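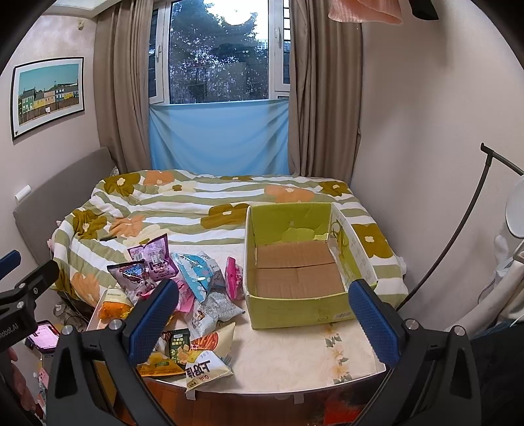 *Snack packets on the left, green box on the right.*

Packing snacks into a box is my favorite test of whether machines can do chores yet! Bags are so much harder than blocks – they crinkle, they slide, they hide under each other, and a grip that suits one shape can miss the next one completely. My friend Bontu Alemneh thinks folding laundry is the real mountain. I say it's this.

I timed myself at my own kitchen table (very scientific) and got a full pile boxed in 44 seconds, chatting the whole time. I'd happily wait 40 minutes for a machine to do it, if it also did the dishes. So, can they? Not at my place, not yet, but I'm more hopeful than I was in July.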